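I spent the morning at the Vesurance open day, and my feet still hurt. If you've ever wondered what a bank-owned crypto custody business looks like from the inside, it looks a lot like an office with very good door locks (and better coffee than mine).

Regula Zürcher showed our group around. She spent years on the lending side of a regular savings bank before she moved over in January, and she was refreshingly blunt about it. Her old colleagues thought she'd lost her mind! Now two of them are asking her about jobs.

The part I'd come for was the key ceremony room. We couldn't go in, but we got to stand at the glass while she explained how a withdrawal gets signed. Anything over the daily limit needs three people in two different buildings, and the wait is 30 minutes even when everybody picks up the phone. I asked if customers complain. They do, mostly the ones who came from exchanges and are used to pressing a button. 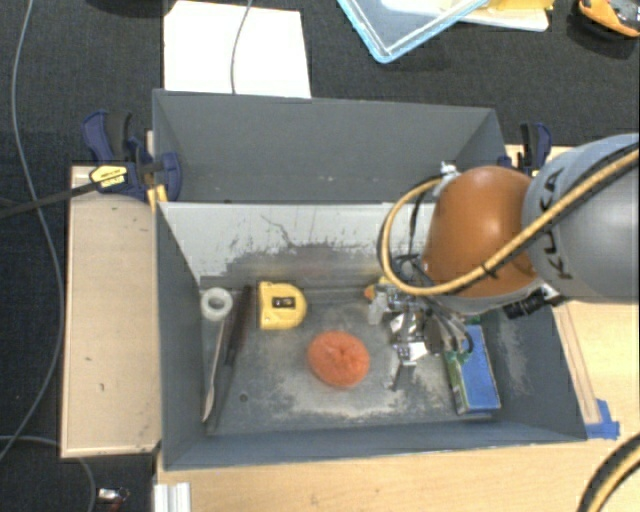 Benedikt Ammann wasn't sold on the wait at all, and told Regula that a half hour is forever when the price is moving and that he'd keep his trading coins somewhere else. She said plenty of clients do just that — long-term savings with them, the rest wherever they like.

After lunch there was a talk on Magsi, their new app for small business accounts. It lets a shop take bitcoin and get dollars the next morning, and 39 shops are on the trial so far. The fee is still too high for my taste, and the speaker kind of mumbled when that came up. I liked the tax export, though. One file, dates and prices already filled in, and I'd have paid real money for that last spring.

They had set out chairs for 200 and almost all of them were taken, so I ended up by the wall next to a very friendly pension fund guy who wanted to talk about nothing but staking. I missed the last ten minutes of questions because of him. The slides are supposed to go out by email next week.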